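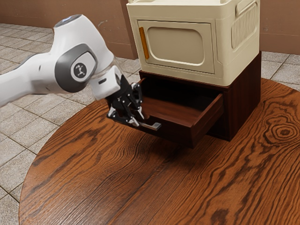 서랍 손잡이를 잡은 로봇 팔

Guvlow, 난방 등유 가격 상한 요금제 Usow 10월 접수 시작

주문 시점보다 올라도 리터당 15원까지만 더 내고, 내리면 내린 값으로 정산

난방용 등유를 배달하는 Guvlow가 10월부터 새 요금제 Usow의 가입을 받습니다. 보도자료라고 하면 보통 딱딱하게 쓰던데, 저는 그렇게 쓰면 꼭 중요한 얘기를 빼먹어서 이번에도 그냥 제 말투로 씁니다. 읽으시는 기자분들께는 미리 양해 부탁드려요. 필요한 부분만 골라 쓰셔도 됩니다.

Guvlow를 하면서 제가 제일 많이 받는 전화가 뭐냐면, "지금 넣을까요, 좀 더 기다릴까요?" 이겁니다. 배달이 늦는다는 전화보다 이게 훨씬 많아요. 기름보일러 쓰시는 집은 다 아실 텐데, 탱크 바늘이 반쯤 내려가면 그때부터 사람이 초조해집니다. 오늘 넣자니 다음 주에 값이 내릴 것 같고, 미루자니 한파 소식이 들리고요. 저도 부모님 댁 탱크를 채워 드리면서 똑같은 고민을 합니다. 업자가 그걸 모르냐고 하시는데, 모릅니다! 국제 유가가 빠졌다고 동네 등유 값이 바로 따라 내리는 것도 아니고, 환율에 재고에 운송비까지 끼어들면 저도 아침마다 화면을 들여다보면서 고개만 갸웃거립니다.

그래서 만든 게 Usow입니다. 구조는 단순해요. 가입할 때 그날의 Guvlow 판매가를 기준가로 적어 둡니다. 겨울 동안 값이 올라도 손님이 내는 돈은 기준가에 리터당 15원을 더한 데까지가 끝입니다. 그 위로 올라간 몫은 저희가 떠안습니다. 거꾸로 값이 기준가 밑으로 내려가면 배달하는 날의 판매가로 계산해 드려요. 흔히 말하는 고정가 요금제는 값이 떨어졌을 때 손님이 묶여서 손해를 보는데, 제가 예전에 그런 계약을 한번 권했다가 겨울 내내 미안했던 적이 있습니다. 값은 계속 빠지는데 그 댁만 비싸게 넣으셨거든요. 단골이 떨어져 나간 것도 속상했지만 전화 받을 때마다 할 말이 없는 게 더 힘들었습니다.

공짜는 아닙니다. 가입비가 있어요. 금액은 예상 사용량에 따라 달라지고, 가입 상담 때 먼저 계산해서 문자로 보내 드립니다. 문자를 받고 나서 안 하겠다고 하셔도 아무 문제 없습니다. 그리고 겨울 내내 값이 기준가 근처에서만 맴돌면 가입비만 쓰고 덕은 못 보실 수도 있어요. 이 얘기를 보도자료에 넣지 말라는 의견이 사내에 있었는데 저는 넣기로 했습니다. 보험 비슷한 거라고 생각하시면 제일 가깝습니다. 불이 안 나면 화재보험료가 아깝긴 하죠.

상한을 걸어 두려면 저희 쪽에서도 물건을 미리 확보해야 합니다. 이번에 Monti 저유소와 겨울 물량 계약을 맺었고, 값이 비교적 조용한 여름 끝 무렵부터 나눠서 사들이고 있습니다. 한꺼번에 사면 편하긴 한데, 하필 그날이 꼭대기면 큰일이잖아요. 그래서 4번에 나눠 받기로 했고 첫 물량은 이미 들어와 있습니다. 나머지는 정해진 날짜에 기계적으로 삽니다. 제 감으로 사고파는 건 안 하기로 했어요. (제 감이 별로라는 건 저희 직원들이 제일 잘 압니다.)

저유소 계약에서 제가 제일 신경 쓴 건 한파 때 출하 순서입니다. 추워지면 다들 동시에 주문을 넣고, 저유소 앞에 탱크로리가 줄을 서고, 작은 업체 차는 뒤로 밀립니다. 지난겨울에도 새벽같이 가서 점심 지나 나온 차가 있었어요. 이번 계약에는 Usow 가입 물량에 대해서 출하 시간을 따로 잡아 두는 조항이 들어갔습니다. 조항 하나 넣자고 봄부터 오갔는데, 막상 넣고 보니 두 줄짜리더라고요.
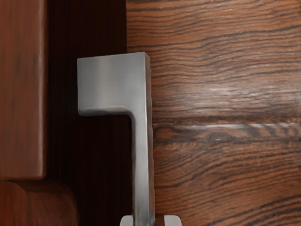
탱크가 작은 집도 Usow에 가입할 수 있나요?

탱크 크기에는 제한을 두지 않습니다. 다만 한 번에 넣는 양이 너무 적으면 기존처럼 소량 배달비가 붙고, 이 배달비는 가격 상한에 포함되지 않습니다.

배달은 Dokent와 같이 합니다. 저희 차만으로는 산 너머 마을까지 돌기가 빠듯해서, 그쪽 길을 잘 아는 Dokent 차가 외곽 노선을 맡습니다. 주문은 오후 4시까지 받고, 그 전에 들어온 주문은 늦어도 3일 안에 갑니다. 눈 때문에 길이 막히면 예외인데, 그럴 때는 문자 한 통 보내고 끝내지 않고 담당 기사가 직접 전화를 드립니다. 작년에 문자만 보냈다가 혼났습니다. 어르신들은 문자를 안 보세요. 저희 어머니도 안 보십니다.

계량기 얘기도 해야겠네요. 등유 배달에서 손님들이 속으로 제일 의심하는 게 양이 맞느냐는 겁니다. 대놓고는 말씀 안 하시는데 주유하는 내내 옆에 서서 보고 계시거든요. 저는 그거 좋다고 생각합니다. 보셔야죠! Usow 주문은 배달 전후 계량기 숫자가 영수증에 같이 찍혀 나오고, 그날 적용된 판매가와 가입 때의 기준가, 실제 낸 단가가 한 줄씩 따로 적힙니다. 영수증이 좀 길어졌어요. 글씨도 키웠더니 더 길어졌습니다. 종이값이 더 든다고 한 소리 들었지만 그냥 가기로 했습니다.

기준가를 누가 어떻게 정하느냐도 물어보시는 분이 많았습니다. Guvlow는 매일 아침 그날 판매가를 홈페이지와 사무실 입구에 붙입니다. 가입서에 서명하신 날 붙어 있던 그 값이 기준가예요. Usow 손님용 가격을 따로 만들지 않습니다. 일반 손님과 같은 가격표를 씁니다. 가격표를 두 장 만들기 시작하면 언젠가는 꼭 장난치게 된다고 저는 믿어요. 지난 가격표도 홈페이지에 그대로 남겨 둘 테니 나중에 영수증이랑 맞춰 보시면 됩니다.

세금 얘기는 짧게만 하겠습니다. 겨울 중간에 등유에 붙는 세금이 바뀌면 그 차액은 상한 계산에서 빼고 그대로 반영합니다. 오르면 오른 만큼, 내리면 내린 만큼이요. 이걸 저희가 떠안으면 좋겠지만 그러다 회사가 휘청하면 아무 약속도 못 지키게 되니까 이 선은 그었습니다. 가입서 뒷장에 굵은 글씨로 있습니다.

이사를 가시거나 보일러를 바꾸시는 경우도 정해 두었습니다. 새 집이 저희 배달 구역 안이면 기준가를 들고 가시면 되고, 구역 밖이면 쓰지 않은 예상 사용량만큼 가입비를 돌려 드립니다. 도시가스가 들어와서 기름보일러를 떼는 댁도 마찬가지예요. 한 동네에 가스관이 들어올 때마다 저희 손님이 줄어드는 건 사실인데, 그렇다고 떠나시는 분 가입비까지 쥐고 있을 생각은 없습니다. 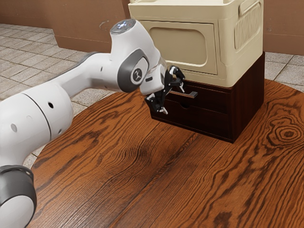

지난겨울 시험 운영 때 써 봤는데, 돈을 얼마나 아꼈는지보다 아침마다 유가 뉴스를 안 봐도 되는 게 좋았고, 다만 가입서 글이 너무 어려워서 자식한테 사진을 찍어 보내 물어봐야 했다는 의견이 저희 게시판에 올라왔습니다.

이 글을 읽고 가입서를 처음부터 다시 썼습니다. 제가 봐도 어려웠어요. "정산 단가의 상한은 기준 단가에 약정 가산액을 합한 금액으로 한다" 같은 문장이 줄줄이 있었으니까요. 지금은 "아무리 올라도 이 값까지만 냅니다"라고 적고 그 옆에 빈칸을 두어 숫자를 손으로 씁니다. 법률 검토에서 몇 군데는 원래 말을 살려야 한다고 해서 뒷장은 여전히 좀 뻑뻑합니다. 그 부분은 상담할 때 소리 내어 읽어 드려요.

시험 운영은 배달 구역 안 마을 세 곳에서 했습니다. 첫 달에는 값이 슬금슬금 올라서 상한에 걸린 주문이 꽤 나왔고, 설 지나서는 도로 내려가서 대부분 당일 판매가로 나갔습니다. 저희 입장에서는 심장이 쫄깃한 겨울이었는데, 장부를 맞춰 보니 버틸 만했습니다. 버틸 만하지 않았으면 이 글을 안 썼겠죠. 시험 운영에서 고친 것도 있어요. 처음에는 겨울 동안 최소 주문 횟수를 두었는데 따뜻한 남향집에서는 그걸 못 채우는 경우가 나와서 없앴습니다. 대신 예상 사용량을 크게 넘겨 쓰시면 넘은 몫은 상한 없이 당일 판매가로 나갑니다. 작년에 쓰신 양을 기준으로 넉넉하게 잡아 드리니까 평소대로 때시면 넘을 일은 드물 겁니다.

한 가지 더, 이웃끼리 묶어서 주문하는 방식도 같이 엽니다. 같은 골목에서 같은 날 받으시면 차가 한 번만 들어가면 되니 배달비를 나눠 내실 수 있습니다. 가격 상한은 집집마다 따로 적용돼요. 옆집이 먼저 가입해서 기준가가 더 낮더라도 그건 그 댁 기준가입니다. 이걸로 골목에서 다툼이 날까 봐 살짝 걱정은 되는데, 일단 해 보려고 합니다.

가게나 비닐하우스처럼 등유를 많이 쓰는 곳은 이번 Usow 대상이 아닙니다. 문의가 정말 많았고 저도 하고 싶습니다. 그런데 하우스 한 동이 한파에 쓰는 양은 가정집하고 비교가 안 돼서, 지금 확보한 물량으로 상한을 약속드리면 지킬 자신이 없습니다. 농가용은 이번 겨울 숫자를 보고 3월에 다시 말씀드릴게요. 그때까지는 기존 대량 주문 할인을 그대로 이용해 주세요. 할인 조건은 바뀌지 않습니다.

가입은 사무실 방문, 전화, 홈페이지로 받습니다. 전화가 몰리는 오전보다는 점심 지나서가 연결이 빠릅니다. 방문하실 때는 작년 겨울 영수증이 있으면 가져오세요. 다른 업체 영수증도 괜찮습니다. 없으면 탱크 크기랑 대충 몇 번 채우셨는지만 알려 주셔도 계산이 됩니다. 준비한 물량이 다 차면 접수를 닫고, 닫는 날은 사무실 입구와 홈페이지에 같이 올리겠습니다. 이미 가입하신 분께는 영향이 없어요.

결제는 배달할 때마다 하시면 됩니다. 선불로 한꺼번에 받는 방식도 검토했는데 겨울 초입에 목돈이 나가는 게 부담이라는 말씀이 많아서 접었습니다. 카드, 계좌이체, 현금 다 되고 에너지 관련 바우처를 쓰시는 분은 상담 때 말씀해 주세요. 바우처마다 쓰는 방법이 조금씩 달라서 저희가 확인하고 다시 전화드리는 게 정확합니다.

Guvlow 소개

Guvlow는 난방용 등유를 가정과 농가에 배달하는 지역 업체입니다. 매일 아침 판매가를 공개하며, 외곽 노선은 Dokent와 함께 운행합니다. 겨울 물량은 Monti 저유소에서 공급받습니다.

취재 문의는 Guvlow 사무실 대표전화로 주시면 제가 받습니다. 배달 나가 있을 때는 메모 남겨 주세요, 저녁 먹기 전에는 꼭 다시 걸겠습니다.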